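Textiles for Small Lodging Operators
Unit 4 handout: Choosing and caring for white cloth

Read this before the second workshop. Bring the fiber sheet from Unit 2, and something to write on.

1. Why white

Most small inns buy white sheets and towels. White can be washed hot and bleached if the fiber allows it, and a lost piece is easy to replace from a later order. Colored linen fades at different rates, so a set bought together stops matching once some pieces have been washed more than others.

2. Fiber

Cotton takes up water well and stands heat. It creases and it shrinks, mostly in the first few washes. Polyester does neither to any great extent, but it holds body oils and can turn gray. Blends fall in between. Check the label for the fiber content before you set a wash temperature.

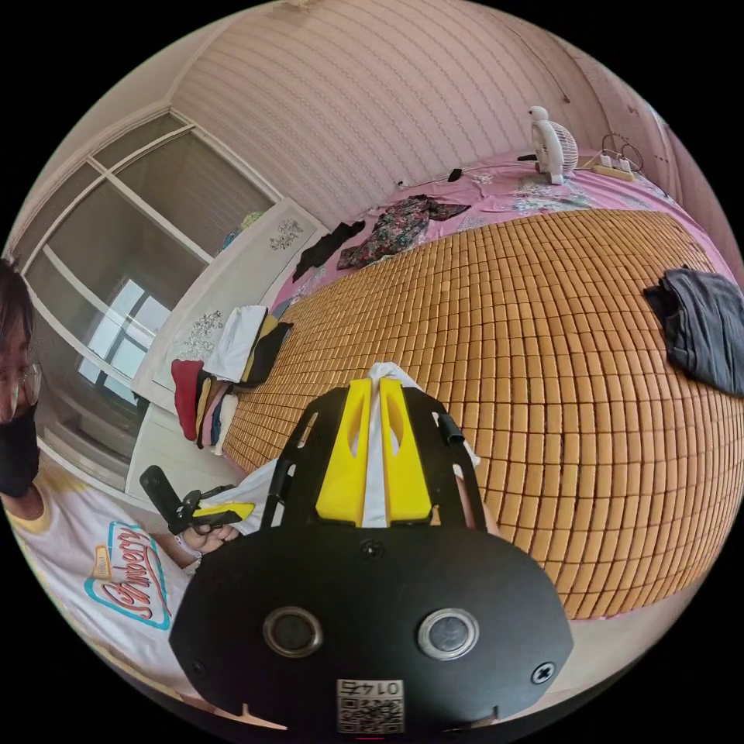
Fig. 1. White cloth held between two yellow gripper fingers.

3. Thread count

Thread count is the number of threads in one square inch, lengthwise and crosswise added together. The Gourlay sheet in the sample box is marked 235. Higher numbers are not always better. Some mills count each ply of a twisted yarn as a separate thread, which raises the figure without making a finer cloth. Feel the sample, hold it up to a window, and compare it with the Raltness sheet.

4. How much to buy

The usual rule is three sets per bed: one on the bed, one in the wash, one on the shelf. Places that send laundry out need a fourth. The Starport case study has 22 beds and sends its laundry out, so work from four sets. Add spare pillowcases, as these wear out and stain first.
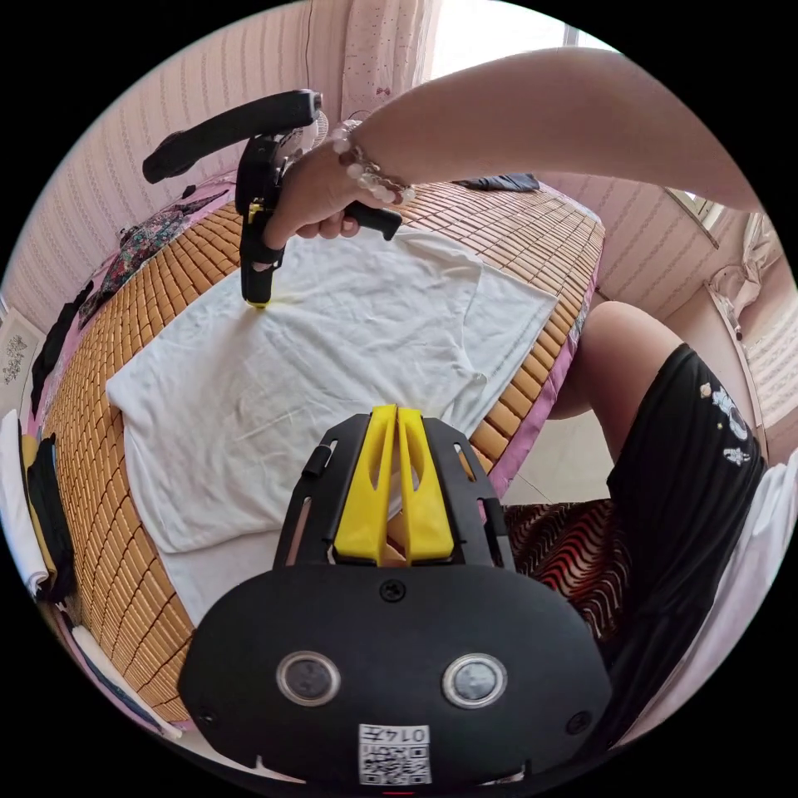 Shelf stock should be rotated. Put clean linen at the bottom of the pile and take from the top. If the same few sets go around every week they wear thin while the rest turn yellow along the folds.

5. Stains

Blood and egg: cold water first, then an enzyme detergent. Heat sets them.
Makeup and body oil: liquid detergent rubbed in, left a while, then a warm wash.
Rust: a rust remover made for fabric. Chlorine bleach makes rust worse.

Never dry a stained piece until the mark is gone.

For the workshop

Work out the Flarnitz order on page 6 and show your figures. Hand in the worksheet by 7/17/21. Late sheets go in the box by the office door.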